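Hollico Hand Censer, Brass, Four Chain
Church supply > Censers and incense > Hand censers
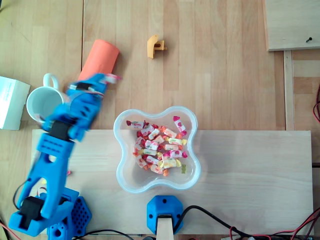 Overview

Full size hand censer for parish use. Brass body, brass lid, four chains, twelve bells. Same pattern we have carried since the Ruludstead shop opened, with the newer lid ring (see Changes). Sits flat on its foot when you set it down, so no stand needed, but we do sell one.

Made by Hollico. Polished and chained here in Ruludstead. Each one is swung and listened to before it goes in the box. If a bell is dead we swap it.

Item no. 602
Price $300, bells included
Without bells: same price, just say so in the order notes. We take them off for monasteries and for Lent sets all the time.

Sizes and weight

Height closed, foot to top cross: 9 1/2 in
Bowl width: 4 1/4 in
Overall length with chains: 26 in
Weight empty: 2 lb 6 oz
Chain: three outer, one center lift chain, soldered links
Bells: twelve, three to a chain on the outer chains plus three on the hand plate
Liner: steel cup, lifts out

Short chain version (19 in overall) for shorter deacons or low ceilings. Item no. 602-S. Allow an extra week.

Finish

Polished brass, clear lacquer on the outside of the foot and hand plate only. No lacquer on the bowl or lid. Lacquer near charcoal goes brown and then it flakes, and then you are picking at it before Vespers. Bare brass will darken. Some people like it dark. If you dont, see Cleaning.

Gold plate: yes, ask. Silver plate: not at the moment, our plater has stopped taking small jobs.

What's in the box

Censer, assembled
Steel liner cup
Spare liner screw and two spare split rings
Polishing cloth
Care card (English, Greek, Ukrainian)

Charcoal and incense NOT included. Neither are tongs.

Charcoal

Takes the 33 mm and 40 mm rounds. Two of the small or one of the large is plenty for a Liturgy. For an all-night vigil start with one large and add a small at the Polyeleos. Natural block charcoal works too if you break it down to walnut size.

Do not run it without the liner. The bowl will take it for a while but the foot solder wont.

Put a spoon of clean dry sand in the liner first. Easier to empty, and the cup lasts years longer.

Incense

Any resin grain. We sell the Apaza line in 1 oz, 4 oz and 1 lb - rose, cypress, myrrh, and the plain frankincense. Rose is the one that sells. Cypress is lighter if the choir complains. Don't pile grains on top of a round that hasn't gone gray all over, it smokes black and smells like a match.

Cleaning

Let it cool all the way. Overnight is best.
Lift out the liner, tip the ash.
Resin buildup inside the lid: hot water and washing soda, soak an hour, soft brush. Not a wire brush.
Chains: same soak, then rinse very well and dry right away. Hair dryer on low is fine.
Brass polish on the outside only. Keep it out of the bell mouths, it dries in there and kills the sound.
No dishwasher. We get asked.

Changes from the older pattern

Censers shipped before last November had a cast lid ring. It was fine but it wore through the lift chain link after a few years of daily use. New ring is turned and a bit larger. Center chain is one gauge heavier to match. Nothing else changed. Old liners fit, old stands fit.

If yours has the old ring and it has worn, send it in. Ring and chain replacement is $126 incl. return postage inside the US, and we re-polish while it's apart. Cristian Escobar does all the chain work, turnaround is usualy two weeks. Not in Great Lent though, add two more.

Goes with

Censer stand, floor, iron hook, item no. 610
Wall hook with drip plate, item no. 611
Liner cups, pack of three, item no. 605
Tongs, long, item no. 617
Incense boat with spoon, brass, item no. 620
Home censer (hand held, no chains), item no. 640 - for icon corners, not a substitute for this one

Ordering

Online, or phone the shop and ask for Uliana Derkach. Parish accounts: net 30, tax exempt form on file please. If your form is older than three years we need a new one.

In stock as of Thu 20 June: with bells yes, short chain no (next batch is at the polisher).

Feast day deadlines are real. If you need it for your patronal feast put the date in the order notes, old calendar or new, and say which. Last year we had two parishes with the same saint thirteen days apart and mixed them up. Sorry again.

Engraving on the foot, up to 40 characters, add one week. Names of the departed, donor names, dates all fine. Greek and Cyrillic OK. Type it exactly how you want it, we copy what you send, accents and all.

Shipping

Ground inside the US, packed by Hirport in a double box. Canada OK. Overseas by quote only. Do not refuse the box if the outside is dented, the inner box is what matters. Open it, swing it, then call us if something is off.

Returns

30 days, unused. Once there has been charcoal in it we can't take it back, but we will still fix it. Engraved pieces no returns unless we got the spelling wrong.

Customer notes

"Bought for our mission, we were using a home censer on a string before this. Bells are brighter than I expected. Children in the front row approve." - Orlando Agudelo, reader

"Good weight. Chain a little long for me, should have got the S. Shop changed it over for the cost of postage." - Dn. Babatunde Amadi

"Third one from this shop in twenty years, the first is still in use at the chapel. Lid sits tighter on the new one, took a few weeks to loosen up." - Mawuli Owusu

About the tight lid: yes, new ones are snug. It eases with heat. Do not file it. If it still sticks after a month of Sundays send it back and we'll dress the rim, no charge.

Questions on this item, quote 602 in the subject line. Plating quotes go in a seperate email please, they get answered on Mondays.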